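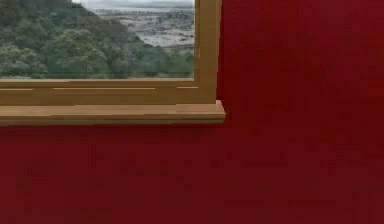

Forested slope and lowland through a wood-framed window (rendered).

Datasets > Household > Dagdag > README

Dagdag: a small set of handwritten recipe cards, transcribed

Version 3

Dagdag is a collection of 400 recipe cards, typed out line by line and tagged by hand. Half of it (200 cards) comes from kitchens where the cook wrote mostly in English, and the other 200 mix English with Spanish, Tagalog or Hungarian, sometimes in the same sentence. The name is the word Trinidad Lumbao's family cards use for "add," and it turned up so often in the first box that we kept it.

Release date: 17/09/2021
Maintainer: Orsolya Pálfi
Transcription: Socorro Ccori, Trinidad Lumbao
Second reading: Aisling Doherty

What is in the folder

cards.csv has one row per card. lines.csv has one row per line of writing on a card. units.csv is a lookup table for measures. notes.txt holds remarks from the second reading that did not fit anywhere else. The scans are not included. Several families agreed to share the text but not the cards themselves, and we did not want to release scans for some and leave out the rest.

Columns in cards.csv

card_id — a short code, never reused
title — as written, spelling kept
title_plain — our cleaned-up title in English
dish_type — soup, bread, sweet, main, pickle, drink, other
languages — separated by semicolons
source_named — yes if the card credits a person, no if it doesn't
damage — none, light, heavy

Names of people in titles were replaced with initials unless the family asked us to leave them in. "Aunt R.'s plum dumplings" was a full name on the card.

How the transcription was done

One person typed the card, and a second person read it against the scan without seeing the first person's comments. Where they disagreed, both readings went into lines.csv under reading_a and reading_b, and the final column says which one was used. If neither could be settled, the final column is blank. Please leave it blank in derived versions too.

We did not correct amounts. One bread card calls for more salt than flour and it stays that way. Crossed-out words are kept inside square brackets. Stains covering a word are marked with [stain], and a torn corner with [torn].

Units

This took the longest. A "cup" in this set may be a measuring cup, a coffee cup or a particular cup that sat on someone's shelf. units.csv gives a metric value only where the card or the family gave one. Everything else says "unknown." Version 2 filled these in with standard values and we took them out again after Milagros Marquez showed that her grandmother's rice cards made no sense with them.

Tools

Typing was done in Kumoder, and the export was cleaned with a short script (clean.py). Kumoder drops the accent on capital letters when it exports, so the script puts them back from a word list. If you find one it missed, send the card_id. Version 1 was made in Beveck, and its line numbers do not match the current ones.

Known problems

Pickles and sweets are overrepresented. People seem to write those down and cook the rest from memory — at least that was true of the boxes we were given.

Oven temperatures are in Fahrenheit, Celsius or words ("medium hot"). The oven column keeps whatever was there.

A few cards were copied from packages or magazines. We removed the ones we could identify. There may be more.

Use

Free for teaching, research and home cooking. Credit "Dagdag, version 3." Do not try to match the initials back to people. None of the recipes were tested, and the canning cards in particular are old and should not be followed for safety times or temperatures.

Next

A second box of Hungarian cards is being read now and should go in after November. Corrections go to Orsolya.

3 comments · 200 shares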